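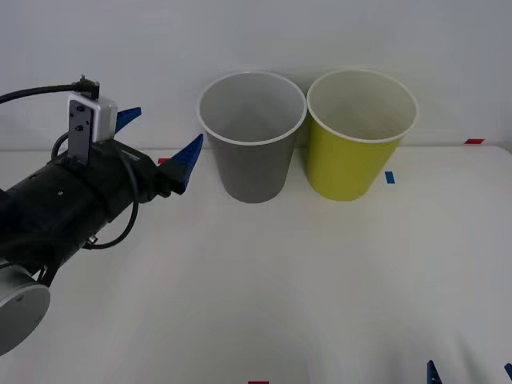 Review: The Didanard Card Scraper Set and Burnisher

Prepared for the Cabrera Woodworking Library by Signe Lauritsen, Instructor in Furniture Conservation

September 2, 2018

The Cabrera Woodworking Library reviews hand tools before adding them to its lending collection. The Didanard set was submitted for review by the bench program, which has been replacing its older scrapers as they wear too narrow to hold comfortably. The set consists of four card scrapers and a burnisher in a canvas roll. The retail price at the time of purchase was $59. The library bought its own sets at that price and received no discount from the maker.

Scope of the review

Two sets were placed in use in December and remained in use through the spring term. One was assigned to the conservation bench, where it was used mainly for leveling old repairs and removing glue residue from walnut and mahogany. The other went to the chair shop under Rok Kolev, where it saw harder service on white oak and ash. Both sets were used by students as well as staff.

Steel and preparation

The scrapers are supplied in two thicknesses. The thinner pair flexes easily and is suited to finish work. The thicker pair requires noticeable effort to bow and will tire the hands of smaller users. All of them arrived with a film of oil and with edges that had been sheared and only lightly ground. None was ready to use. A student following the printed instructions needed about 30 minutes to file, stone and polish the first scraper, and considerably less for the next.

Hardness was consistent across both sets. The steel files cleanly and takes a hook with moderate pressure. In white oak the hook lasted long enough to clean up a chair seat before it had to be drawn again. This is comparable to the Grolik scrapers already in the collection and somewhat better than the unbranded ones they were bought to replace. One scraper from the chair shop set had a slight bow along its length when it was unpacked. It was flattened by hand and has given no further trouble, but the maker should have caught it.

The corners deserve mention. They are left quite sharp, and two students marked veneer with them in the first week. The reviewers recommend easing all corners with a file before lending. Users who work mostly on flat panels may prefer to leave one corner square for reaching into rabbets.

The burnisher

The burnisher is the strongest part of the set. The rod is round, well polished, and harder than any scraper in the collection. The beech handle is long enough for a full grip and showed no looseness at the ferrule at the end of the term. Pacita Ambrosio, who teaches the veneer course, has asked that the burnisher be made available separately. Didanard does sell it on its own, although the price is more than half that of the complete set.

Canvas roll and printed material

The roll is adequate. Its pockets are cut a little shallow for the larger scrapers, which work their way out when the roll is carried upright. The ties are thin cotton and one has frayed. The instruction sheet is clear about filing and stoning but says very little about the angle at which the burnisher should be held, the point on which beginners most often go wrong. Efren Saludo has written a short supplement that will be kept in the roll with each lending set.

Suitability for conservation work

On historic surfaces a scraper should be used sparingly, and the library does not lend this set for work on original finishes without the approval of an instructor. For leveling new infill close to an old surface, the thinner scrapers performed well. They can be bowed gently enough to confine the cut to a narrow strip, and they leave a surface that needs little or no sanding. The thicker scrapers were judged too aggressive for this purpose and were seldom taken out of the roll at the conservation bench.

Comparison with the Wikura set

The Wikura set costs less and includes a curved scraper, which the Didanard set lacks. Its steel is softer and the hook must be renewed more often. Readers who work on moldings and hollow seats will want a curved scraper in any case and should allow for its cost.

Recommendation

Recommended for the lending collection and for students buying a first set, subject to the notes above on corners and edge preparation. Experienced users who already own good scrapers should consider the burnisher alone. Requests to borrow a set may be made at the tool desk. Questions about this review should be directed to Amado Maglaya, Collections.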